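Subject: Re: [sim-practice] Draft 2 of the grasp labeling rules
From: Catrin Ifans
To: sim-practice list

Fotis, thank you for getting this out before Thursday. I read it on the train and kept wanting to call you!

Fotis Athanasiadis wrote:
> Section 4 now says an episode may be marked "held" only if
> contact is logged on both fingers for 400 ms. The wrist view
> on its own is no longer enough. I know some of you label from
> the view first and check the log later. Please tell me if this
> breaks your week.

It doesn't break mine, and I'm very much in favor. We ran the new rule over 300 episodes from the Bundel set and the arguments between labelers mostly dried up. Tomos Pritchard and I used to spend whole afternoons on what counts as closed. Now we look at the contact log, write down what it says, and go on to the next one.

A few changes I'd like to see in the text:

Section 4.2 should say what to do when the log and the view disagree. My vote is a third label, "unclear", with a required note. Berwyn wanted these thrown out, but they're the best teaching cases we have and I'd hate to lose them.

Section 5, shadows. Please keep this one! We had new people at Aremden drawing object outlines around the arm's own shadow, mostly where its edge comes out blocky. One line would do it: shadows are never outlined, however solid they look.

Section 6, dark on dark. The draft says to outline "the visible object". Fine for a pale box, much harder for a small dark figurine between near-black fingers. I'd add that where the edge can't be followed, the labeler draws only the part they can see and ticks "partial". No guessing at the rest.

A wrist view to try sections 5 and 6 on:
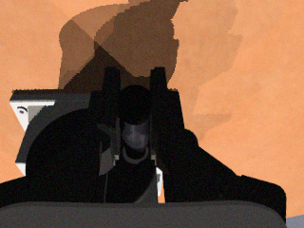
Message length: 525 words with headers and quoted text

I'd tick "partial" for this one. The face and the band around the neck can be made out, but lower down the body runs into the gripper and I wouldn't trust anybody's line there, mine included. The big brown shadow past the fingertips gets no outline, and neither does the fainter one to its right. As for "held", it looks closed on the head to me – and under your new rule that isn't my call until I've read the log. I love that.

Iolo, could you try the same view on your group without showing them my answer? I'd like to know where they stop the outline.

One small thing, the table in section 7 still uses the old label names.

Catrin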